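Right, I promised a few of you I'd write up the control panel swap on the old bottling conveyor, so make a cup of tea, this may go on a bit.

The old panel was a Brerar, fitted long before my time, and it had been started the hard way every morning of its life — straight on the line, a great thump, and every light in the building dipping to say hello.

I wanted a soft starter in there. Tano quoted for a whole new panel and so did Schwerdtfeger, and the two quotes were 900 pounds apart for what looked to me like very nearly the same box!

We went with Tano in the end, mostly for the lovely woman on their phone who let me ask the same thing about ramp times 4 times over and never once sighed.

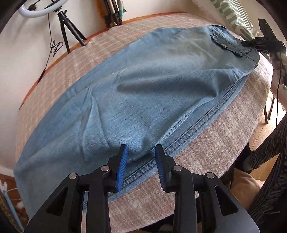
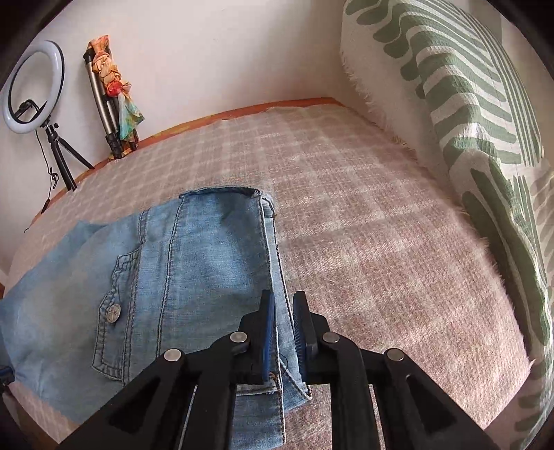

Tsz-kin Yang

Anyway, the wiring. Whoever did the old one had labelled every core up to 179 and then simply stopped, so the last bit was me with a meter, a torch and a roll of tape, muttering. Please label your cables, whoever you are.

The ramp came set far too long for us. The belt crept off so gently that the motor was getting properly warm before it was up to speed, so we brought it down bit by bit until it sounded happy (I know that isn't a unit).

One thing I'd do differently is order the door gland plate blank and drill it ourselves. Ours came with the holes on the left and all our trunking comes in from the right, so there's now a rather long loop of cable in there that I try not to look at.

Someone asked about cost. The panel and the bits came to about 2,000 pounds, not counting our own time, and we kept the old isolator as it tested fine.

Next up is the Kudeo pump set, which has its own panel and its own bad habits. I'm hoping to get to it in March — if anyone has the drawings for the older one with the grey door, do send me a message, I'd be ever so grateful.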